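From: Wael Ghoneim
To: edska-users
Subject: Re: [edska-users] Slow incremental backups after moving to the new volume
Date: October, 9:14 PM

Baltazar Serrano wrote:

> We moved our file share to a new volume over the summer and since then
> the nightly incremental takes most of the night. Before the move it
> finished well before midnight. Same server, same Edska release, same
> job definition except for the source path. The amount of data written
> each night has not changed much, it is the scan phase that is slow.
>
> The share is mostly small files. There are a few folders of pictures
> and drawings but the bulk is scanned paperwork, one file per page.
>
> I have tried raising scan_threads from 4 to 16 with no difference that
> I can measure. The log shows "catalog miss" on a large number of
> entries. Is that normal? Would a fresh full backup fix it? I would
> prefer to avoid one, the link to the second site is slow.

Baltazar,

No, that many catalog misses is not normal, and yes, a fresh full would make them go away. You should not need one, though.

Edska decides whether a file has changed by looking up a key in the catalog. The key is made of the path relative to the source root, the size, the modification time and, by default, the inode number. If any part of the key differs, the lookup is a miss. On a miss the file is opened and hashed. If the hash matches a stored block the data is not sent again, so your nightly volume looks the same as before, but the file has still been read from end to end.

When you copied the share to the new volume every file got a new inode number. That accounts for one slow night, the first one. It does not account for the ones after it, and my guess is that the catalog is not being updated with the new keys. There are two known ways to get there.

The first is a read-only catalog. If the catalog lives on the old volume and that volume was remounted read-only after the move, Edska prints one warning at startup and then carries on with what it has. The warning goes to the service log and not to the job log. Look for "catalog opened without write lock". I lost two evenings to this on our own server before I thought to check the other log.

The second is unstable inode numbers. Some network file systems and most of the pooled ones make up inode numbers at mount time. After each remount the whole tree looks new. If your volume is unmounted at any point in the day, for a snapshot for instance, you will see the same thing every night. To test for it, run stat on a handful of files, remount, and run stat again. If the numbers moved, set

 key_inode = no

in the job section. The next run will be slow one more time while the keys are rewritten. After that the scan should only touch metadata.
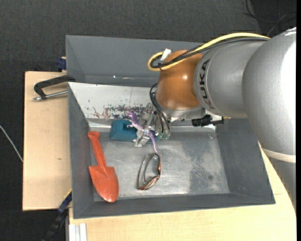 With key_inode off, a file that is replaced by another of the same size and the same modification time will be missed. In practice this needs a tool that preserves timestamps, and a file format with a fixed size. Uncompressed scans can meet the second condition. If your scanning software writes a fixed page size with no compression, schedule a run with verify = full every 28 days or so that the catalog gets checked against the real contents. We do ours over a long weekend.

On scan_threads: the setting controls directory walking only. Hashing is governed by hash_threads, and that one is limited by the disk long before it is limited by the processor. On spinning disks I would leave it at 2. Raising it made our runs slower, and noisier.

A few numbers for comparison. Our share has one tree with 300 folders and up to 1000 files in each. With a warm catalog the scan phase takes 40 seconds. With key_inode on and the pool remounted before the run, the same tree took a little over three hours. The machine is an old Grodora box with four disks, nothing special.

Also check the exclude list. When the source path changes, excludes written as absolute paths stop matching, and Edska does not complain about a pattern that matches nothing. We had a thumbnail cache come back into the backup that way, and a cache of that type changes its timestamps whenever somebody browses the folder. Patterns relative to the source root survive a move:

 exclude = .thumbs/
 exclude = */tmp/
 exclude = *.lock

In case it is the read-only catalog, the order I would do things in is this:

1. Stop the service.
2. Copy the catalog directory to the new location, with ownership preserved.
3. Change catalog_path in the main configuration, not in the job section. The job section accepts the setting and ignores it.
4. Start the service and run edska catalog check.
5. Run the job once by hand during the day, with the log level at info.

Step 4 may report orphan entries for the old path. Leave them until you have one good nightly run, then use edska catalog prune. Pruning first is safe for the data but it removes the block references that let the hash match work, and then you would be sending everything over the slow link after all.

One thing I can't tell from your message is whether the second site runs Pesareck or a plain Edska target. Pesareck keeps its own index and has to be told about the path change separately - the command is in the Triệu notes, in the section on relocating sources. With a plain target there is nothing to do on that end.

If none of this applies, please post the startup lines of the service log and the output of mount for both volumes. The job log alone won't be enough.

Wael

_______________________________________________
edska-users mailing list
To unsubscribe, send a message with the word "unsubscribe" in the subject line.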